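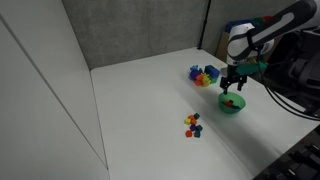 Hi, I'm Rekha, and I'm after a part-time toy sorter for our toy library in Munulmont! We lend to 57 families at the moment and the returns shelf has got away from me (my fault, I kept saying I'd catch up in April).

It's three mornings a week, mostly checking sets back in, wiping things over, and hunting for the one piece that's gone missing. You'd be working with me and Rajeshwari Suvarna, who runs the front desk and knows every kid by name.
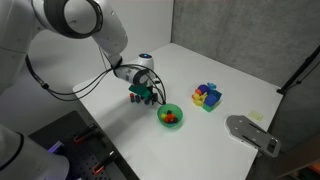

You don't need experience, but you do need a Working with Children Check and a fair bit of patience for puzzles. Being able to lift a full tub helps too. Pay is the casual rate, and I'll go through it properly when we chat.

We're upstairs from the Navau bakery, so yes, it smells amazing in here and yes, I've put on weight. There's a bus stop out front and parking round the back.

Keen? Drop in and ask for me, or leave a note with Rajeshwari and I'll ring you back!

We use cookies to improve your experience. Accept | Manage settings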